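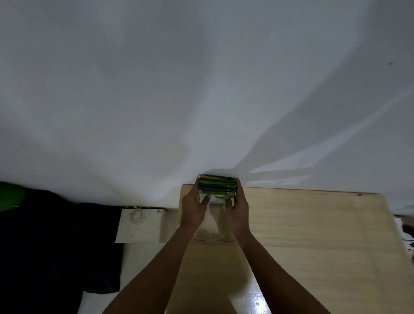
Plendau border post and the new freight road

hillroad_58
Has anyone read the transport ministry's plan for the Drometti to Plendau road? They want to widen it to 2 lanes each way and move customs to a new yard outside Bustik. The summary says trade will grow but I can't find where the traffic figures come from.

marlow.t
They're in the annex. It uses 3,000 lorries a day once the road opens. I drive that route and I'd be surprised if it got near that. The hold-up is paperwork at the border and a wider road won't change it.

Kestrel9
Disagree. I waited 9 hours at Plendau in February and most of that was the queue on the hill, before anyone looked at a single form. One breakdown and the whole lot stops.

marlow.t
One bad day. Put more staff on the desk and open it at night, then see if you still need the road.

quayside
Both, surely? Pathirana did the customs side first and the road after. Small exporters got more out of the first part. The road mostly helped through traffic that doesn't stop in the district.

hillroad_58
That's my worry for Bustik. The market sits on the old road and the yard is well outside town. Is there anything in the plan about a link?

quayside
One paragraph. "To be considered at a later stage."

Kestrel9
Comments close 4/27/25 by the way. Form is on the district site, you need the scheme number from page 58.

marlow.t
Sent mine. Still say staff first.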